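Clokesix Carton Set

Notes on reused shipping cartons, kept by Rigoberto Cuevas. Version of 22 May 2022.

Contents
242 entries, one per carton. Each has a carton ID, board type, flap state and rim state.

Flap state
on, folded, removed

Rim state
clean, torn, crushed

Known gaps
14 entries have no board type. Printed text on the cartons was not transcribed.

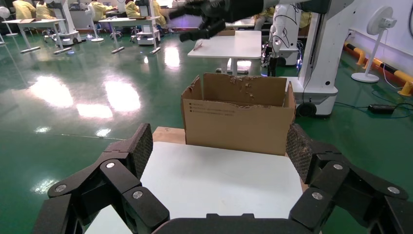
Open corrugated carton, flaps removed, rim torn.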